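Teleop notes, desk-tidy task
2020-04-13

Second round of demonstrations on the two-arm cell. The first round, in February, was recorded by hand-guiding: motors slack, one person pushing each arm through the motion. That gave clean joint traces and useless video, as our sleeves were in most of it. This round is all remote control. The operator holds a pair of small leader arms and the cell copies the joint angles.

Target was 100 episodes. We kept 71. Most of the rejects were pauses. If the operator stops to think, the policy learns to stop as well, and at playback it may never start again. Wakana Yagi went through the recordings and cut anything with a long stall in the middle. She was stricter than I would have been, and the second training run was better for it.

The leader arms report position only, so the operator feels nothing through the handles. Contact has to be judged by eye from the wrist views. This matters most with anything that has a rim. With a bowl it is easy to keep commanding the gripper downward after it has met the floor, and the follower just builds up error against the panel. I now clamp the difference between leader and follower and sound a tone when the clamp is active.
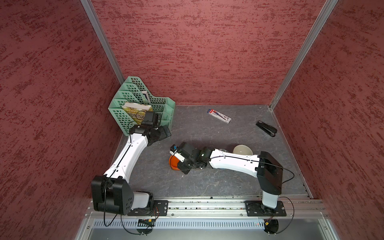 Changes for the next round

Leader polling goes from 80 to 100 Hz. The old rate was left over from the Dukoto driver and had no other justification.

Object positions get reshuffled before every episode – the stapler and the pen package included, even when neither is going to be touched.

Episodes are capped at 300 frames after downsampling. Anything longer gets split at a release.

Both arms return to the same start pose before recording begins. I had been trimming this afterward, badly.

Logs are still in the old Gretisora format. The converter drops the last gripper value of each file, so pad it by one before training.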